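The overflow bin, again

I have one gray bin for household things with no assigned shelf. The rule when I moved to Mestwood was that anything in it for more than 2 weeks gets a place or leaves. That rule lasted until May. Since then I have been keeping notes on what ends up in it, on the theory that the contents say which storage is missing.

The bin came from Unach, whose storage line has not changed since I bought my first one. It is rated for far more weight than I have ever put in it. The outside wipes clean with a damp cloth. The inside is another matter, and I have stopped trying.

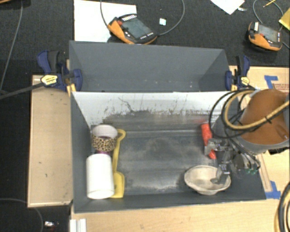
Page last changed: May, 2:40 pm

The back wall has lost its finish low down, with dark scuffs and chips, and one thin crooked scratch on the left half. The floor has a dusty smear I have gone at with dish soap and with baking soda paste. Next attempt is 800 grit paper, used wet, on a small patch first.

Sorting, left end. The leopard-spot tape is a wide roll and does not fit the Tikier dispenser, so it needs a peg. A peg has to go through the hollow core, and the two pegs I have free are too short. The yellow shovel belongs with the sand toys, which live in the hall closet from fall on. It has a looped handle and could hang from a hook, but the hook rail is full. The white cylinder can stand on end in any tall box.

Right end. The off-white bowl with the faceted rim goes back to the kitchen. It does not nest with the round-rimmed ones and costs a whole shelf position — I have measured, and there is no arrangement that avoids this. The red-orange cylinder goes in the tall box with the white one.

So the missing storage is one long peg, one hook and one tall box. Cortés sells a rail in a 2000 mm length that can be cut down, and the offcut would do for the closet. I will update this page when the rail is up.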